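9 min read
14 shares · 2 comments

3.2 Seasonal movement in edge-glued maple panels

Anyone who has lived with a solid wood tabletop for a full year will have noticed that it is a slightly different size in July than it was in the middle of winter. The change is small, and most households never give it a thought, but for the people who build furniture it decides a great deal: how the top is fastened to its base, how much room is left around a drawer front, and whether a seam that looked perfect in the workshop will still look perfect after a heating season or two. We wanted to follow this movement in ordinary homes, with ordinary habits about windows and thermostats, and this section sets out how we went about it.

We are grateful to the households who let us into their kitchens and dining rooms, often early in the morning and more than once with coffee already poured. Their patience gave us 1,576 usable width readings over the length of the study, drawn from 14 homes. A further set of readings was taken at the Skerkik workshop, where the air is kept at a steady humidity, so that we would have something calm to compare the homes against.

All of the panels were made of maple, planed and glued edge to edge at the workshop and left to rest before they went out. Each was built from 2 planks, one narrower than the other. We chose uneven widths on purpose, having seen in our earlier work for Martens that a seam placed away from the center lets the two sides be told apart at a glance, and this saves a surprising amount of muddle when a panel has been turned around by a helpful child. The glue was the same throughout, a plain white wood glue sold under the Vorkico name, and the clamping time did not vary from one panel to the next.

Finish was a harder choice. A heavy varnish slows the passage of moisture so much that a short study would have caught very little, while bare wood in a kitchen picks up stains and worries its owners. In the end we settled on a single thin coat of oil for the panels that went into homes and left the workshop panels bare. We know this makes the comparison between the two groups less tidy than we would have liked, and we come back to the point in Section 5.

Widths were taken across the grain at both ends and at the middle, always by the same person and always with the same steel rule – a small thing, but our trial readings had shown that changing hands added more scatter than the weather did. The three values were averaged. Knots were noted on a paper sheet kept with each panel, as was the general run of the figure, so that any local swelling could be checked against them later on. Roughly 3,550 humidity values were logged alongside the width readings by small meters placed in the same rooms, and these were matched to the panels using the Horketti tables for maple.

Figure 1 shows the type of panel meant, with the grain running along the seam.

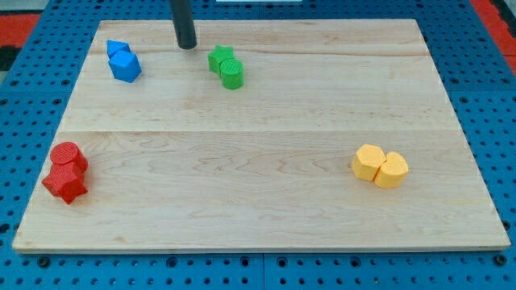 Figure 1. Edge-glued maple-like panel, with the seam between its narrower and wider planks.

3.3 Treatment of missing readings

Some visits were missed, mostly over the holidays, and a few meters ran down their batteries before we could get back to them. Where a single reading was missing we left the gap as it was and did not fill it in from the values on either side. Where a home missed several visits in a row, its panel was kept in the study but left out of the seasonal averages.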